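Notebook - protein fibers, conductivity series
2020-12-12

Picked up where the last entry stopped. The second batch of fibers came out of dialysis this morning and went straight onto the gold electrodes. Same buffer as before (ammonium acetate, pH 7), same drying time. I kept back one tube from the first batch so there is something to compare against if the numbers move.

Yield was better than last time. 8 mg from the Flandham strain and a little under that from the Ondville strain. The Ondville pellet was sticky again and took two extra spins to clear. I think we are carrying over polysaccharide. Carola Petersen suggested a longer shear step before the first spin, with the blender on low, and I'll try that on the next prep before I change anything else.

Gel: one clean band where we expect the subunit, plus a faint smear higher up in the Ondville lane. The smear gets weaker if the sample is boiled for 20 minutes in place of the usual ten, so it is probably filament that didn't come apart. Not worth chasing with mass spec yet. Gel is in the notebook sleeve, lane order written on the back.
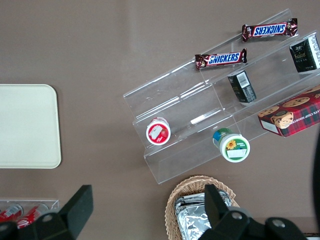

Clear tiered stand, two Snickers on its shelves.

Electrode work. 2 microliters per drop, air dried under the cover, then an hour in the desiccator. First sweep on every chip was noisy and I threw those out, as agreed. From the second sweep on, the curves were straight through zero and repeated well. The Flandham fibers conduct better than the Ondville ones on every chip where both were measured. I don't trust the size of the difference, only the direction. The film thickness is not controlled and the Ondville drops dried with a ring at the edge.

Humidity matters more than I wanted it to. With the chamber lid open the current drifts up for several minutes before it settles. With the lid closed and the dry nitrogen on, it drops and stays put. Part of what we are measuring could be water and salt on the surface, so a buffer-only chip has to go in with every run. I ran one at the end today and it was low, well under both fiber samples, but it was a single chip and it had a scratch near one of the contacts.

Software: the Salehi script still writes the sweep direction backward in the header. The data are fine. Anyone plotting from the raw files should flip the sign on the reverse sweep by hand until it's fixed. I put a note in the folder.

Imaging. Grids were stained and looked at on the small microscope. Long fibers, some in bundles, some single. The single ones are the ones we want for the diameter measurement and there are more of them at the lower dilution. I picked 1,826 segments with the automatic picker and then went through by eye and rejected anything that crossed another fiber or ran over a hole edge. I haven't finished the rejects. The class averages so far show a repeat along the fiber but it's blurred, and I can't tell whether there is a twist or whether the fibers are lying on the carbon at different angles. 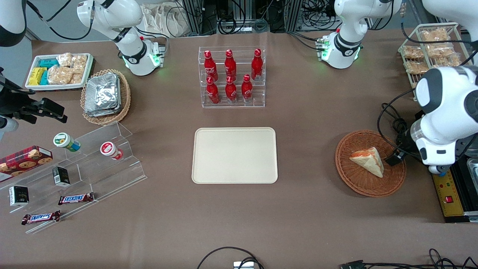
The bundles are the main problem for the structure work. They form within a day at 4 degrees, and faster if the tube has been frozen and thawed. Seen end on in a couple of broken spots they don't pack as round rods. Some of the ends look more like a wedge, pointed on one side and flat on the other, close to the cut sandwich in the wicker basket, and the flat side is usually the one against the next bundle. That may only be how they dry. Lower salt keeps them apart for longer but then the pellet gets hard to collect.

Carola thinks a little detergent would keep them single. I'm less keen, as it will end up on the electrodes too and we would have to wash it off. We settled on splitting the next prep: half with detergent for grids only, half without for the chips.

Stock check: the Brekora grids are nearly gone, one box left. Reordered. The supplier gives February for delivery, so use the old copper ones for screening and save the good box for data collection. Acetate is fine. Desiccant needs baking, the beads have gone pink.

Next:
- finish rejects on the picked segments
- new Ondville prep with the longer shear step
- three buffer-only chips, unscratched
- repeat the humidity test with the lid closed from the start
- ask Carola for the dilution she used on the good grid, it isn't written on the box

Leftover fiber from both strains is in the cold room, top shelf, blue caps. Please don't freeze it.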